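Section 4. When the Grip Lets Go: A Fault in Shared-Table Handling
Chrysanthi Xenos, Dritonbridge Robotics Group
March
Reading time: 5 minutes

4.1 Background to the fault

The previous section covered how well the arms learned to pick and place. This one covers the fault that stopped our trials in their second week, and we are glad to give it a full section, as it taught us more than the successful runs did! The fault is easy to state. During a carry, with the fingers closed on a part and the arm moving well within its speed limit, the gripper would report a firm hold after the hold had already been lost. The controller trusted the report, the arm carried on to the drop point, and the fingers opened over the basket with nothing between them. We call this a false hold.

A false hold sounds like a small thing. The trouble is where the part goes. Our room has several arms in it, and people work at tables between them, so a part that slips in mid-carry can land on a table, on the floor where somebody is about to step, or in the path of another arm. The first false hold we caught ended with a plastic cap rolling under a mounting base, and it took us longer to find the cap than to find the line in the log.

Round, flat parts gave us the most trouble. They are the easiest parts in the whole set to pick up, and we had been using them as a warm-up task, so we were slow to suspect them. A disc touches each finger along a narrow strip of its rim. If the two strips are not quite opposite each other, squeezing harder pushes the disc out along the fingers, much like a wet bar of soap. Figure 1 gives the view from the wrist with a part of this kind in the grip.
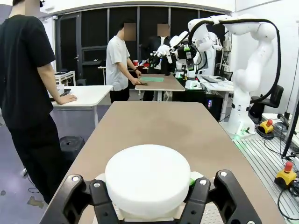 Figure 1. Wrist view of a white, disc-shaped part held between the two fingers. Two emergency stop buttons can be seen at the right, by the base of the large white arm.

The wrist camera turned out to be a wonderful witness. It moves with the gripper, so the fingers stay in the same part of the picture whatever the arm is doing, and any shift of the part against the fingers stands out at once. When we played back the carries that had gone wrong, the slip was plain to the eye well before the drop. The disc would creep toward the fingertips, pause, creep again, and then tip. At no point in this did the finger position reading leave the band that our software, which we call Wallora, counted as a hold.

4.2 What went wrong in the hold check

Wallora decided that a part was held by asking two questions. Have the fingers stopped closing? Have they stopped before they met each other? If both answers were yes, the flag was set, and it stayed set until the next open command. That last step was the fault. The check ran once, at the moment of closing, and was never run again during the carry. We had written it that way ourselves, early in the project, when the arm only lifted blocks straight up and put them straight down, and we simply forgot about it.

A second weakness made the first one worse. Adding a repeat check during the carry (our first repair, made in an afternoon and tested with great hope) caught only the cases in which the part fell clear. If the disc tipped and jammed at an angle, the fingers stayed apart and the check still passed. We recorded 4 false holds after this repair, all of them jams of that sort. In 2 of them the disc then came loose when the arm changed direction near the basket.

The shape of the motion matters a good deal here. Our drop routine brings the gripper in over the rim and then down, and the turn above the rim is the sharpest in the whole path. A sound grip rides through it easily. A jammed one gets its hardest shake at the very point where the part is closest to the rim, and a part that strikes the rim can bounce in any direction. Slowing that one turn was the cheapest change we made in the entire study, and we recommend it warmly to anyone with a similar layout.

4.3 People, stops and the second arm

The fault also showed us something about our stop procedure. When an arm's operator pressed a stop, that arm halted, as it should. The arm beside it kept going. Each arm had been fitted and tested as a separate unit, and each passed its own test, but the tables had since moved closer together and two arms could now reach into the same space. On one occasion a dropped part came to rest in that space. The operator stopped the first arm and leaned in to pick the part up, and a colleague called out that the second arm was still in its cycle. It was well clear and no one was touched. We treated it as a near miss all the same and suspended trials for 5 days.

Figure 2 gives a sense of how close together the work goes on. Arms, tables and people share the room, and a person may be busy with hand work while a pick is under way a short distance off.

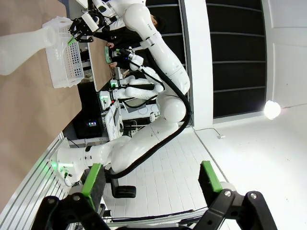
Figure 2. View from an open, empty gripper. A second gripper holds a small green object over the rim of a white basket, and a person behind the large white arm is handling a flat green object.

What we like about views of this kind is that they show what one arm can know about its neighbor. The camera on one gripper can see another gripper, what it is holding and whether someone is near. None of that was used by the hold check or by the stop procedure at the time of the fault. Each arm looked at its own fingers and at nothing else.

4.4 Changes made and results

We made 3 changes. The hold flag now expires and must be renewed all through the carry. Renewal depends on the finger reading and also on the wrist camera, which compares the outline of the part against the outline taken just after closing. If the part has shifted, the arm slows, lowers to the nearest clear patch of table and opens there. Finally, arms that can reach into the same space are now grouped, and a stop on any one of them stops the whole group.

The outline comparison was the part we doubted most, and it has been a pleasure to watch it work. Pale parts over a pale table were a worry, as were glare from the room lights and the moving shadows of people. Glare did cause some early false alarms, in which a perfectly good grip was lowered and released for no reason. We can live with those. An arm that puts a part down too often wastes time, while an arm that believes it is holding something when it isn't can hurt somebody.

After the changes we repeated the full set of disc carries, using the same parts and the same paths apart from the slower turn. Slips still happened, and we want to be clear about that: the new check does nothing to improve the grip itself. Every slip we found on playback had been caught by the check before the arm reached the basket. We have not yet tried the method on soft parts, whose outline changes when they are squeezed, and we expect it to need real work there. Clear plastic is another open question.

The grouped stop has one cost that surprised us. Restarting a group takes longer than restarting one arm, and in the first days people hesitated to press the button for a small matter. We now log how long each restart takes and have moved the restart steps onto one screen, and the hesitation seems to have faded. Section 5 returns to this with the operators' own comments.

Related items
Finger Pads and Round Parts: Notes from the Ruggiero Bench
Grouped Stops in Shared Robot Rooms
Wallora: A Plain Guide to the Hold Check
Barkandale Workshop on Near-Miss Reporting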